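2022년 2월 6일 일요일

드디어 끝냈다!! 1,122쪽짜리 『드로우드』 완독. 작년 6월에 첫 장을 펼쳤다가 겨울까지 묵혀 둔 책인데, 이번 주말에 남은 241쪽을 한 번에 읽어 버렸다. 점심도 식탁에 책을 펴 놓고 먹었다(국물 한 방울 튐, 미안하다 책아).

앞부분은 솔직히 좀 힘들었다. 탈타노 집안 사람들 이름이 다 비슷해서 몇 번이나 앞으로 돌아갔는지 모른다. 그런데 300쪽을 넘기고 세지윅 항구가 나오면서부터는 정말이지 손을 못 떼겠더라. 안개 낀 부두에서 자매가 다시 만나는 대목은 두 번 읽었고 두 번 다 울었다. 특히 언니가 아무 말 없이 장갑부터 벗어 주는 부분! 그 한 줄 때문에라도 다시 읽을 것 같다.

저녁에 레오노르한테 전화했더니 자기는 아직 6장이라고 결말은 절대 말하지 말란다. 입이 근질근질해서 죽는 줄 알았다. 대신 야르밀라 언니는 벌써 다 읽었다니까 내일 퇴근하고 만나서 실컷 떠들기로 했다.

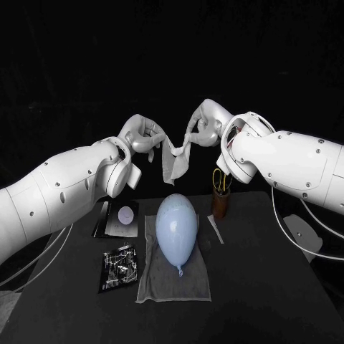 언니는 동생 쪽이 잘못했다고 보는 모양인데 나는 절대 동의 못 한다. 편지를 숨긴 건 할머니잖아! 따질 구절에 쪽지도 잔뜩 붙여 놨다. 같은 작가의 『스킥톤』도 도서관에 예약 걸어 뒀고, 앞에 기다리는 사람이 한 명뿐이라 금방 올 것 같다. 아 신난다. 자기 전에 마지막 장만 한 번 더 읽어야지.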